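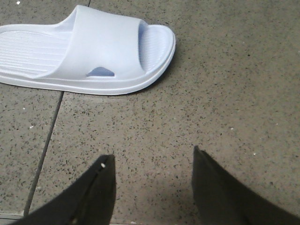

Mostafa Belkadi writes that vinegar took the shine off his laundry floor in one afternoon, and he would like it said at the top of the page that vinegar and terrazzo do not mix. So it goes at the top. The same goes for lemon juice, most bathroom descalers and anything sold for getting rid of limescale. The chips may be marble and the binder is often cement, and acid eats both.

Speckled floors and benchtops

I look after a block of older flats with terrazzo in the hallways and a mixture of stone and engineered benchtops in the kitchens. These are the things I do, in the order people usually ask.

Everyday sweeping

Grit does more damage than spills. Use a soft broom or a dry microfibre mop and go over the entry every day if you can, the other rooms when they need it. A speckled floor hides crumbs and sand very well, so go by feel. Walk across it in socks. If you can feel it, sweep it.

Put one mat outside the door and one inside, and shake them both. Rubber-backed mats can leave a yellow mark on a pale floor, so I use a cotton one and lift it on mopping day.

Mopping

Warm water and a small squirt of pH-neutral cleaner. I use the Verkel stone wash, a capful to the bucket, but any neutral one will do. Dish soap is all right once in a while. Used every week it leaves a film that grabs dirt, and then people scrub harder and use more soap.

Change the water when it goes grey. Rinse with plain water and dry with an old towel under your foot.

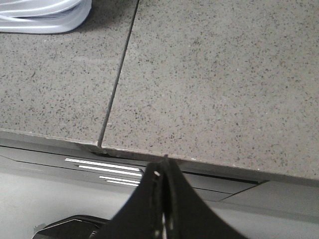 Most streaks come from letting the floor dry by itself, especially where the tap water is hard. If you already have a haze, mop twice with plain hot water before you buy anything.

Stains

Oil and butter: cover with bicarb mixed to a paste with water, lay cling film over it, tape the edges and leave it overnight. Scrape up with a plastic spatula and wipe. An old stain can take three goes.

Tea and coffee: neutral cleaner first. On a pale unsealed floor, a little 3% peroxide on a white cloth, left for ten minutes, then rinsed. Try it behind the door first, as it can lighten the surface.

Rust from tins and pot stands: leave it alone and ring a stone person. The rust removers at the hardware shop are nearly all acid.

Scuffs from black soles: a clean tennis ball, rubbed lightly. A pencil eraser works for small ones.

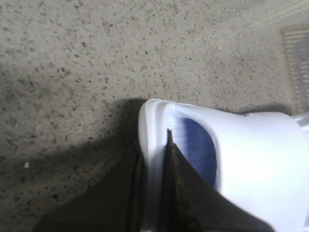
Benchtops and joins

Wipe spills off a join straight away, whatever the top is made of. Use a soft toothbrush and neutral cleaner along it once a month, then dry it with a tissue. Don't dig at it with a knife. If filler has come out, have it redone in a matching colour by whoever fitted the top, or buy a repair kit. The Povow kit was 51 dollars when I bought mine in April and it did two kitchens, with some left over that has since gone hard in the tube.

Trivets under hot pans, including on engineered stone. The resin can discolour.

Sealing

Drip a teaspoon of water on the floor and wait ten minutes. If it leaves a dark patch the sealer is worn. Clean, dry for a full day, then put on a penetrating sealer in thin coats and wipe off the excess before it goes tacky. Follow the tin for recoating times. Open the windows.

I had the downstairs hall done professionally, honed and sealed, and the bill was 146 dollars a square metre. Aebischer did it. They finished with a 2000 grit pad, and I asked for less gloss by the stairs because of wet shoes.
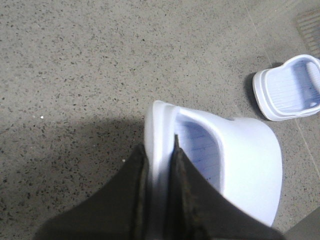

READERS' QUESTIONS

Can I use a steam mop? I wouldn't. Steam gets into hairline cracks and lifts some sealers.

What about wax? Older floors were often waxed, and it builds up yellow along the skirting. Use a stripper labelled safe for terrazzo, do a small area at a time, and don't put more wax on afterwards.

Is the Gumau spray any good? Fine on benchtops. On floors I found it slippery, so keep it off the hallway.

How do I fix a chip? Small ones can be filled with tinted epoxy and sanded flush. Mask around the hole first. Anything bigger than a five cent piece I leave to the tradesman.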